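CHAPTER 6

The Clothespin and the Line

In this chapter
Why a line sags, and why pulling harder is a poor cure
The clothespin as a pair of levers
Posts, holes and knots
Hanging flat things: cloth, paper, card
Project: a tabletop line

Somewhere in your home there is a bag of clothespins. It may be a very good bag. It may also be an old bread bag with a hole in one corner, through which the clothespins have been leaving you one at a time for years. Go and find it before you read any further. You will need two pins for the first exercise, and readers who skip the first exercise tend to write to us later on, in a hurt tone, about the second.

Chapter 5 dealt with shelves, which hold things up from underneath. A shelf is an easy thing to trust. You put a jar on it, the jar presses down, the shelf presses back, and both parties can go on like that until the house is sold. Hanging is a stranger arrangement. A hanging thing is held at one or two small places near its top, and everything else about it is left to gravity, drafts and passing elbows. The holding is done by friction, and friction is a quality most of us notice only when it has left.

People have been hanging things on lines for a very long time and have been dissatisfied with the results for nearly as long. The complaints come in three families. The line droops. The pins let go. The things slide down to the middle and gather there like guests around the one bowl of chips. Each has a cause you can find with your fingers, and by the end of the chapter you should be able to look at a bad line and say what is wrong with it. Whether you say it out loud at someone else's house is up to you.

6.1 The line

Tie a piece of string between two chair backs and pull it as tight as you can. It looks straight. Now hang one sock on it. It no longer looks straight, and one of the chairs may have taken a step forward.

A rope can only pull along its own length. It has no other talents. To hold up a sock, the rope has to pull at least a little bit upward, and the only way for a level rope to pull upward is to stop being level. So it sags, and the sag is what does the work. A line with a generous dip carries its load with a modest pull on the posts. A line stretched nearly flat has to pull enormously hard sideways to get the same small lift. This is why the proud owner of a very tight clothesline is so often the owner of two leaning posts.

The lesson is to let the line sag a bit. This offends tidy people. We have met tidy people who went out every Saturday to tighten a line, and every Saturday the posts came in to meet them.

What the rope is made of matters too. Smooth nylon is strong and slick, and pins travel along it freely. Plastic-coated wire wipes clean and keeps a memory of every kink you ever put in it. Twisted natural fiber, such as jute or sisal, is rough and has ridges, and a pin that sits down between two ridges has some reason to stay there. Its faults are that it sheds and that it does badly if it is left out in the rain all winter. For indoor work at a small scale we like jute. It grips well, it is cheap, and it ties into a knot that can be untied again by a person with ordinary fingernails.

A line that runs downhill needs extra thought. If one end is higher than the other, everything on it has an opinion about where to go, and it is the same opinion. A rough rope will put up with a slope that would empty a smooth one. Before you blame the pins, step back and look at the two ends.

6.2 The pin

A clothespin is two levers that have been introduced to each other by a spring. Squeeze the long ends together and the short ends come apart. Let go, and the spring closes the jaws on whatever is between them. There is very little else to it, and people have still managed to make bad ones.

Take your two pins and look at where the spring sits. The distance from your fingertips to the spring is the effort side. The distance from the spring to the tips of the jaws is the working side. If the effort side is longer, the pin opens easily. If the maker has saved a bit of material by shortening it, you will feel the saving in your thumb by the end of the second load of washing.
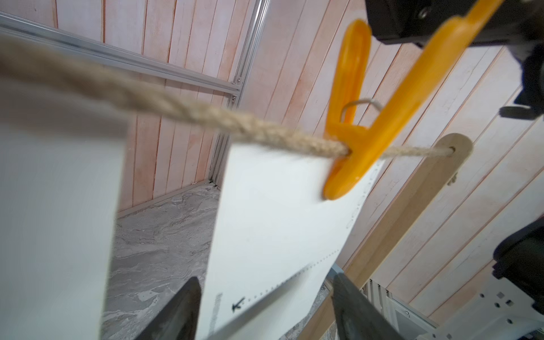
The part that most people get wrong is the order of things between the jaws. A pin has to do two jobs at once: it must hold the cloth or card, and it must stay on the rope. Many pins have a rounded notch partway along the jaws, and the notch is meant for the rope. The flat tips beyond it are meant for the thing being hung. Push the pin down far enough for the rope to settle in the notch, and the tips can close properly on the edge below. Stop short, and the tips have to pinch the rope, which is round and has no wish to be pinched. The pin sits up at an angle and looks as though it were holding. Then somebody opens a door.

Exercise 6A. Hang a postcard from a string using one pin, with the rope held only in the tips. Blow on the card. Now push the pin down until the rope finds the notch, and blow again. Write down what changed. If nothing changed, your pins have no notch, or you are not much of a blower.

Wood or plastic? Wooden pins are dry and a little rough, so they hold cloth well, but they gray and split outdoors. Plastic pins come in cheerful colors and slide more easily off the fingers, and sunlight makes them brittle until one of them snaps in your hand on a cold morning. The springs on both will rust if they are plain steel. In the trial described at the end of this chapter we used the Rilach, a plain wooden pin, and the Srisuk, a plastic one with a deeper notch. We opened and closed one of each 3000 times. Both survived. The person doing the opening asked to be moved to the chapter on curtains.

6.3 The post

A line has two ends, and each end needs something to hold on to. Out in the yard this is usually a post, a hook or a tree that was not consulted. On a tabletop it is usually a short wooden upright with a hole near the top.

The hole deserves more care than it gets. Drill it too close to the top and the wood above it may split when the line is loaded. Drill it too low and you have a post with a pointless hat. Make it a little wider than the rope, so that the rope can be threaded without licking the end, and sand the edge of the hole so that it does not saw through the fibers. Rounding off the top of the post costs a minute and saves a good many sleeves.

Then comes the knot. On the far side of the hole, a plain overhand knot will do, provided it is bigger than the hole. We mention this because of the number of knots we have seen slip through holes. If the rope is thin, tie the knot twice in the same place. If you expect to adjust the line often, leave a tail.

A post also has to stand up. The pull of the rope comes at the top, the base is at the bottom, and the whole length of the post is one more lever, this time working against you. A taller post needs a wider or heavier foot. In a small model the cure is a broad base or a clamp. In a yard it is a deeper hole, which everyone agrees with until they have dug half of it.

6.4 Flat things

Washing is forgiving. A shirt hung crooked will still dry. Paper and card are fussier, and they show every mistake to the whole room.

A card hung from one top corner will turn until most of it is under the pin. It will look tipsy. Hung from the middle of its top edge, it will hang straight but spin. Hung from both top corners, it will do neither, at the cost of a second pin. For a row of recipe cards or labels, two pins each is the right answer, and one pin each is what everybody does.

Neighboring cards can share. Overlap the corner of one with the corner of the next, and a single pin holds both. It saves pins, and it means that taking down one card drops another, so it is best kept for things you mean to take down together.

Thin paper curls away from the pin, and damp paper takes a dent from the jaws. A scrap of folded card slipped between jaw and paper spreads the squeeze. Heavy card needs no such kindness, though it will creep if the spring is weak. Give the bottom corner a small tug after hanging. If the card moves, better to learn it now.

Taking things down has its own manners. Open the pin fully before you pull. Pulling first and opening afterward is quicker, and it leaves two small gray streaks on the card and a line that bounces for some time, to the distress of everything else on it. Hold the card with one hand and work the pin with the other. If you have only one hand free, put down the coffee.

6.5 The trial

For the figures used in the rest of this chapter, we hung a line in the back room at Mondurden and left it up through November. It carried 200 cards in all, put up and taken down in batches and logged in a notebook with a Liver brand pencil that had to be tied to the door. The log runs to 908 entries. Some of them concern the pencil.

Before turning to the log, build the small line in Project 6B. You will need two posts, a length of jute a little longer than you think, your two clothespins, and several cards you would not mind finding on the floor.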